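Tips for your first month of teaching stitches by remote control

I've been running the hand controllers on our bench for a while now, and Teresa Arruda asked me to put my scribbles somewhere the new people can find them. So, in no special order!

Set the elbows before anything else. If your armrest is too low you'll creep upward all session, and the arms will creep with you – I lost most of a May afternoon to that one.

Park the thread before you go for the needle. A long tail drifting over the cut will get grabbed sooner or later, and then you've taught the thing a lovely tangle. I sweep mine off to one side and leave it there.

Go slower than feels natural, but don't stop dead in the middle of a move. Long pauses get learned too (ask me how I know). If you need to think, think with the needle held clear of the pad, then go in.

When a demo goes bad, finish the stitch if you can and mark it as a recovery. Américo Caldeira used to throw those away and now he hoards them. Our folder is up to 2,731 demos and the 246 marked as recoveries are the ones he asks me about most.

Change thread color once in a while. Black is easy on my eyes, the bluish stuff less so, but if you only ever show it one kind you'll be sorry later. Same goes for the fake blood, a few smears are fine and I don't wipe between stitches.

And use more than one view. The side view tells you where you are along the cut, the close one tells you what the jaws are up to.

Stitching on the practice pad, both instruments in: 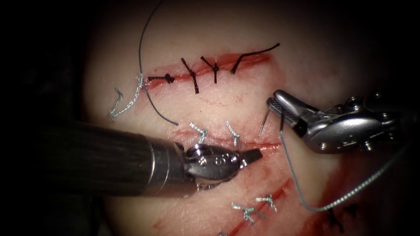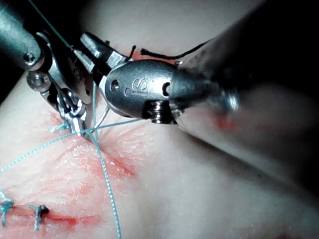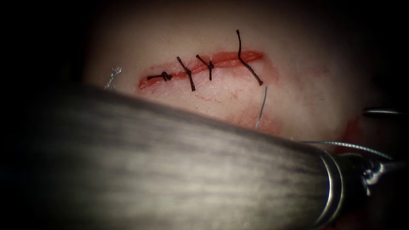
Take a break every 30 minutes, even when it's going well. My grip gets heavy long before I notice it, and heavy hands make jerky wrists. I keep a cheap kitchen timer next to the left pedal, out of reach so I have to get up to shut it off.

Oh, and trim your tails as you go. Leaving them all for the end is miserable, and I still do it about half the time.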